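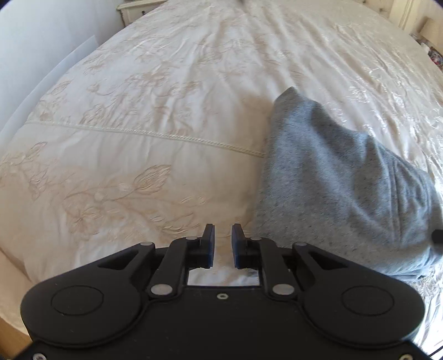

Is the Pratis hand gripper worth $315? For me it is, mostly for the linkage – it closes evenly and I haven't had to tighten a thing since November.

I got mine from the shop in Plerville and I've been teaching it laundry ever since. Sweatshirts are my favorite test! A heathered grey one on a satiny duvet slides around like crazy, and the dark finger pads still get a decent pinch if you come in low. My wrist gets tired, though (the body is wide), and the manual is a mess. Wenche Wallin says the Culska kit is lighter, but that one costs $400 and I'm not paying it. Spare pads come in packs of 5.

Blog > Gadgets > Robot Stuff

Recent posts
My first 2,000 grabs
Unboxing the Culska kit with Wenche
Charging cables I keep losing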